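Warum dauert die Fahrt immer so lang? Alles über Straßen, Striche und die ewige Frage, wann wir da sind

Du sitzt hinten. Links klebt ein alter Keks am Polster, rechts schläft jemand, mit dem du verwandt bist, und vorne sagt eine Stimme: »Gleich.« Gleich ist ein sehr dehnbares Wort. Erwachsene benutzen es für alles zwischen zwei Minuten und dem halben Nachmittag.

In diesem Text geht es um das, was draußen liegt, während du auf »gleich« wartest: die Straße. Sie sieht langweilig aus. Das liegt daran, dass sie ihre Arbeit gut macht. Eine aufregende Straße möchte man nämlich nicht unter sich haben.

Woraus ist eine Straße gemacht?

Vor allem aus Steinchen. Das klingt nach wenig, aber es sind sehr viele Steinchen, große und kleine, dazu Sand und Steinmehl. Zusammengehalten werden sie von Bitumen. Bitumen ist schwarz, zäh und wird aus Erdöl gewonnen. Wenn es heiß ist, fließt es wie Sirup, wenn es abkühlt, wird es fest. Steinchen und Bitumen zusammen nennt man Asphalt.

Asphalt wird im Mischwerk angerührt wie ein Kuchenteig, nur dass der Ofen vorher dran ist. Die Steine werden nämlich zuerst erhitzt. Dann kommt alles auf Lastwagen und muss schnell zur Baustelle, denn kalter Asphalt lässt sich ungefähr so gut verteilen wie ein Parkplatz. Eine Maschine, der Fertiger, legt ihn in einer breiten Bahn aus. Hinterher fährt die Walze, und zwar langsam. Wer Walzenfahrer werden will, sollte es nicht eilig haben.

Unter dem Asphalt, den du siehst, liegen noch mehr Schichten. Ganz unten ist Kies oder Schotter. Dort kann das Wasser versickern, und Wasser ist der größte Feind der Straße. Es kriecht in Ritzen, friert im Winter und braucht als Eis mehr Platz als vorher. Dann drückt es den Asphalt auseinander. Im Frühling hat man ein Schlagloch, und alle schimpfen auf die Gemeinde, obwohl die Gemeinde gar nicht gefroren hat.
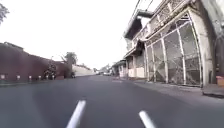

Warum wird die Straße hinten so schmal?

Natürlich wird sie das nicht. Sonst müssten sich am Ende alle Autos seitlich durchquetschen. Die beiden Ränder einer geraden Straße bleiben immer gleich weit auseinander. Für unser Auge sieht aber alles kleiner aus, was weiter weg ist. Das gilt für Kühe, für Kirchtürme und auch für den Abstand zwischen zwei Straßenrändern. In der Ferne scheint dieser Abstand so klein zu sein, dass sich die Ränder treffen. Die Stelle heißt Fluchtpunkt.

Den Fluchtpunkt kann man nicht besuchen. Genivaldo Frota, der Zeichenkurse für Kinder gibt, bekommt jedes Jahr mindestens einmal die Frage, wie lange man bis dorthin fährt. Seine Antwort lautet: »Immer noch ein bisschen.« Wenn du auf ihn zufährst, rückt er weiter. Er ist also mit »gleich« verwandt.

Fürs Malen ist der Fluchtpunkt sehr praktisch. Mach einen Punkt auf dein Blatt, zieh von dort zwei Linien schräg nach unten, und schon hast du eine Straße, die weit in die Landschaft führt. Wenn du den Punkt ganz oben hinsetzt, sieht es aus, als würdest du von einem hohen Turm hinunterschauen. Setzt du ihn weit nach unten, bist du plötzlich so groß wie ein Dackel.

Wozu sind die weißen Striche da?

Damit sich die Leute nicht in die Quere kommen. Ein durchgezogener Strich in der Mitte heißt: Bleib auf deiner Seite. Ein unterbrochener Strich heißt: Du darfst hinüber, wenn frei ist und du einen guten Grund hast. Ein besonders langsamer Traktor ist ein guter Grund. Ein Eisstand auf der anderen Seite eher nicht, jedenfalls nicht ohne Blinker.

Die Striche sind mit einer besonderen Farbe gemalt oder aus Kunststoff, der heiß oder kalt aufgetragen wird. Obendrauf streut man winzige Glasperlen. Die sind so klein, dass du sie für Sand halten würdest. Nachts trifft das Licht der Scheinwerfer auf die Perlen und wird zum Auto zurückgeworfen, deshalb leuchten die Striche im Dunkeln. Ja, auf der Straße liegt Schmuck herum. Nein, ablösen lohnt sich nicht.

Von drinnen sehen die Striche übrigens kürzer aus, als sie sind. Du schaust flach über die Straße, und bei Tempo 89 ist jeder Strich schon wieder weg, bevor du ihn richtig angesehen hast. Auf der Autobahn sind die Striche in Deutschland sechs Meter lang. Das ist länger als die meisten Autos. Wer das beim Abendessen erzählt, erntet meistens erst einmal Widerspruch, und das ist doch auch etwas Schönes.
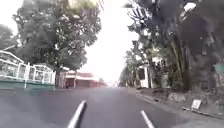

Warum rast der Straßenrand und der Mond nicht?

Schau bei der nächsten Fahrt einmal genau zur Seite. Was nah ist, wischt vorbei, so schnell, dass es verschwimmt. Ein Haus weiter hinten zieht gemütlich vorüber. Ein Berg am Horizont bewegt sich fast gar nicht. Und der Mond fährt mit, ohne einen Cent Spritgeld zu zahlen.

Das hat mit Winkeln zu tun. An etwas Nahem bist du schnell vorbei: Eben musstest du noch nach vorne schauen, um es zu sehen, jetzt schon nach hinten. Bei einem weit entfernten Berg musst du den Kopf auf derselben Strecke kaum drehen. Der Mond ist so unvorstellbar weit weg, dass deine Fahrt zur Oma für ihn keine Rolle spielt. Das ist nicht böse gemeint, auch nicht gegen die Oma.

Forscherinnen und Forscher nennen diese Sache Parallaxe. Du kannst sie auch ohne Auto ausprobieren. Streck den Daumen aus und schau ihn erst nur mit dem linken, dann nur mit dem rechten Auge an. Der Daumen hüpft hin und her, die Wand dahinter bleibt ziemlich ruhig. Mach das bitte nicht zu lange im Bus, die Leute winken sonst zurück.

Warum wird manchen beim Lesen schlecht?

Tief in deinem Ohr sitzt dein Gleichgewichtssinn. Er merkt jede Kurve und jedes Bremsen und meldet dem Gehirn: »Wir bewegen uns!« Deine Augen schauen aber gerade in einen Comic und melden: »Quatsch, hier steht alles still.« Dein Gehirn bekommt also zwei Nachrichten, die nicht zusammenpassen. Es könnte jetzt ruhig nachdenken. Bei manchen Menschen macht es stattdessen den Magen nervös.

Was hilft: nach vorne hinausschauen, möglichst weit. Dann sehen die Augen dasselbe, was das Ohr spürt, und der Streit ist beigelegt. Frische Luft hilft auch. Ein Leberwurstbrot vom Nebensitz hilft nicht.

Nerys Yorath und ihr Bruder haben das auf dem Weg in die Ferien nach Telthorpe ausprobiert, 198 Kilometer mit vielen Kurven. Er las, sie schaute hinaus. Nach Kilometer 27 wollte er dringend tauschen. Das war mitten in einem Kapitel, und zwar in einem guten.
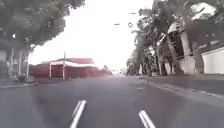

Und wann sind wir jetzt da?

Das kannst du ausrechnen, dann musst du nicht mehr fragen. Such dir ein Schild, auf dem die Entfernung steht. Auf einer Landstraße mit ein paar Dörfern schafft man in einer Stunde oft 60 Kilometer. Das ist ein Kilometer pro Minute und damit die freundlichste Rechenaufgabe der Welt: Steht auf dem Schild 27, dauert es noch 27 Minuten. Dazu kommen Ampeln, Traktoren und Leute, die unbedingt aufs Klo müssen. Pro Klopause rechnest du 9 Minuten drauf, bei kleinen Geschwistern eher mehr.

Wer nicht rechnen mag, kann das Fluchtpunktspiel spielen. Alle schauen nach vorne und raten, was als Nächstes aus der Ferne auftaucht: ein Lastwagen, ein Kreisverkehr, ein Ortsschild. Wer richtig liegt, bekommt einen Punkt. Wer »ein Baum« sagt, bekommt nur einen halben. Kühe zählen doppelt, aber nur, wenn mindestens zwei Mitspieler sie gesehen haben und der Fahrer nicht dazugehört - der soll auf die Straße schauen.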